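3.2 Corpus and segmentation of the notices

The notices were taken from the online archive of the Trornivwood Register, a weekly newspaper that prints death notices supplied by families through two local funeral homes. After removal of duplicates and memorial anniversaries, the corpus held 3,847 notices. Each notice was stored as plain text with its headline, body and service details kept in separate fields. The last retrieval was made on 24/06/2026, and notices added to the archive after that point are not included.

Notices were divided into moves, following the usual practice in genre analysis. A move was defined as a stretch of text with one main function, regardless of its length. Six obligatory or near-obligatory moves were identified in the pilot: announcement of death, origin, career, survivors, predeceased relatives, and service arrangements. Three optional moves were added after the pilot: character, last illness, and household. The first two are well attested in earlier work on American obituaries. The household move has received less attention and is the subject of this section.

3.3 The household move

We define the household move as any clause or sequence of clauses that ties the deceased to routine activity in the home: cooking, mending, gardening, canning, card playing, care of animals. Paid work carried out at home was coded as career. Hobbies carried out away from the home, such as hunting or league bowling, were coded as character. Church suppers caused some difficulty. A clause such as "she baked for every supper at the church" was coded as household if the verb named the domestic activity and as character if it named the service ("she served at every supper").

The move is short. In most notices that contain it, it takes up a single sentence, and it rarely opens a paragraph. Its usual position is between career and survivors, where it seems to work as a bridge from the public record to the family list. When a notice has no career move, the household move tends to shift forward and take the place directly after origin. In these cases it is also longer, and it borrows the syntax of the career move, with a past-tense verb and a phrase of duration ("kept a large garden for forty years").

A second pattern concerns named objects. Many household moves mention no object at all and rely on a gerund ("enjoyed cooking"). Others name a particular thing, often with a possessive or a definite article that assumes the reader already knows it: "his skillet," "the blue quilt," "that old pressure cooker." We refer to these as anchored mentions. Anchored mentions are interesting for the question of audience, as the definite form makes sense only to readers who knew the home. A newspaper notice is public, yet the anchored mention addresses a small part of its public directly.

Anchored mentions were tagged by object class. The classes were kitchen vessels, textiles, tools, furniture, vehicles and other. Kitchen vessels included pans, bowls, jars and metal containers of any shape, with or without a lid. An object was tagged once per notice even if it was named again in the service details, as happens when families ask mourners to bring a dish. Figurative uses ("her cup was always full") were left untagged.

3.4 Coding procedure

Two coders worked from a written guide. Both coded a shared training set of 20 notices, compared their decisions, and revised the guide before the main round. A reliability set of 199 notices was then drawn at random and coded independently. Disagreements fell mostly at the border between household and character, and the most frequent single source was the verb "love." In "she loved her kitchen," one coder read a statement of disposition and the other a statement of activity. The final guide assigns such clauses to household if the object of the verb is a place or thing in the home, and to character in all other cases.

Segmentation was done in Cadent, an annotation tool that permits overlapping spans. Overlap was needed where a survivors clause contained household material ("survived by his wife, who will miss his biscuits"). In these notices the full clause was tagged as survivors and the embedded clause as household. Both tags were kept in the move counts, but only the outer tag was used in the analysis of move order.

The object classes were fixed before the main round at a common level of detail for both coders, so that vessels differing only in size or finish were placed in one class. 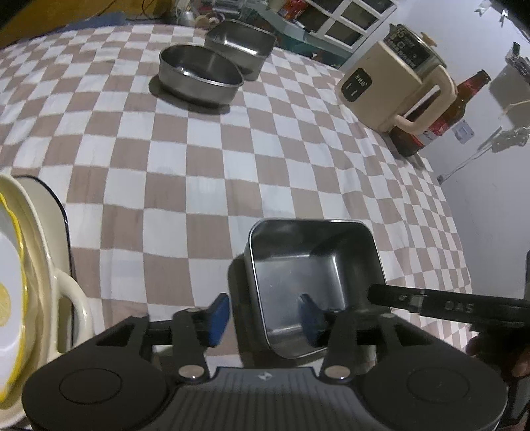
Figure 2. Kitchen vessel class: small rectangular stainless steel container with rounded corners and a rolled rim.

Material terms were recorded in a separate field and had no effect on class. "Her steel pan" and "her pan" therefore received the same class tag, and the adjective was stored as a modifier. Modifiers of age ("old," "worn," "well-used") were stored in the same way. A modifier that named a giver or former owner, as in "her mother's bowl," was given a further kinship tag, to allow comparison with the predeceased relatives move.

3.5 Limits of the coding

The scheme records what a notice says and cannot separate the voice of the family from that of the funeral home. Some homes supply a printed form with prompts, and a prompt that asks about hobbies may raise the rate of unanchored gerunds. Blank forms were available from only one of the homes serving the Register, the Boateng funeral home, and the version supplied to us was revised in May. Earlier versions could not be obtained. Comparisons between the homes are therefore reported for move order only, and no claim is made about the effect of prompts on anchored mentions.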